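Workshop notebook, December 2024
Adhesives bench, Ostmont

The Cotura labels are peeling again. I glued up the second batch in June with the paste everyone swore by, and by autumn the corners were lifting like stale sandwiches. Job 3834 came back this morning with a polite note from Nundari that I have read several times and liked less on each reading.
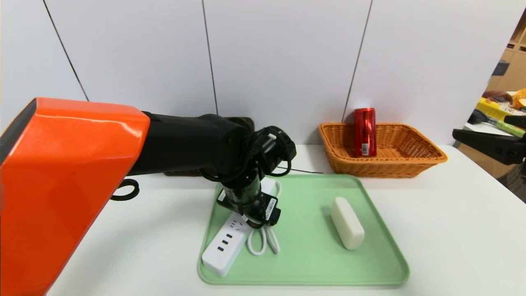 Elikem Bawa

Started over with the wheat paste. Old recipe, cooked slowly, sieved twice, left to cool under cling film so it doesn't grow a hide. It did grow a hide. Scraped it off and carried on. Brushed out on offcuts of the Bae paper, grain marked in pencil this time, as I have been asked to do since I started here.

Cut 145 strips. Half got paste, half got the paste and PVA mix, and two were left bare for comparison and then promptly used by someone as bookmarks. Weighted them under the usual boards.
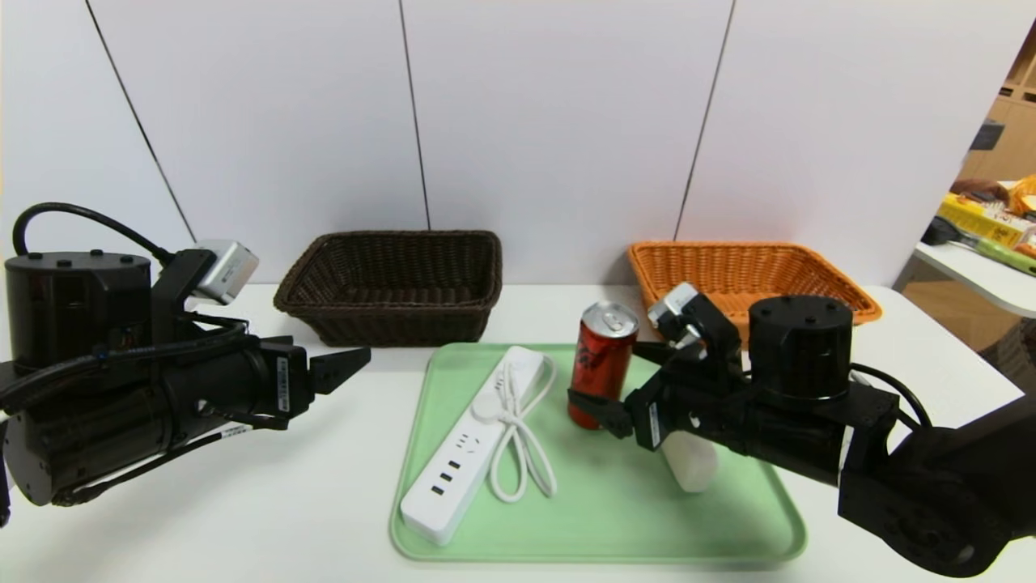 The mix grabs faster and gives you no time to shuffle the paper into place, so my first few are crooked. They are staying in the test. Crooked is how the real ones go on too, on a Friday.

After lunch I peeled the early strips. Straight paste lets go cleanly if you're patient with a damp sponge. The mix takes the top layer of paper with it and looks like a bad sunburn. For anything a customer may want off again, that settles it. For box ends I'd still use the mix and keep quiet.

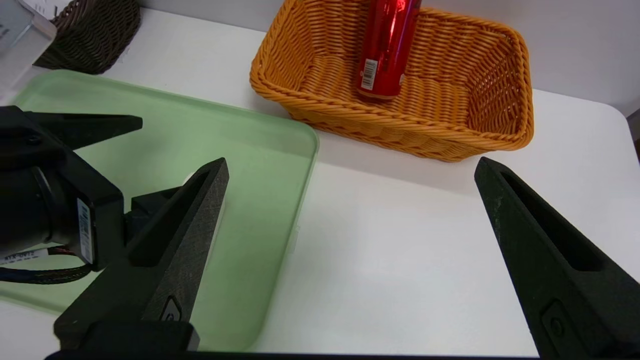

Red can in the orange-tan basket, green tray alongside.

Humidity is the bit I can't sort out. The store room dries everything to a crisp once the heating is on, and the paper curls towards whichever side you'd rather it didn't. Tried misting the backs first - better, but fussy. Also tried leaving the stack overnight in a bag with a damp blotter. Will know tomorrow, or will have mould.
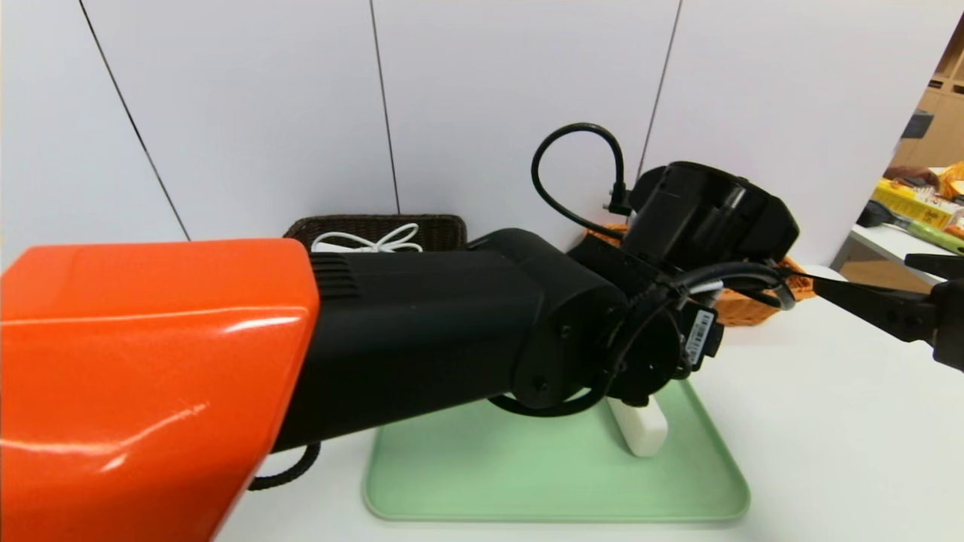
Orange and black arm over the table.

To do: more blotters, relabel the paste jars (three say "NEW"), answer Nundari. Ask who has the good bone folder. I know who has the good bone folder.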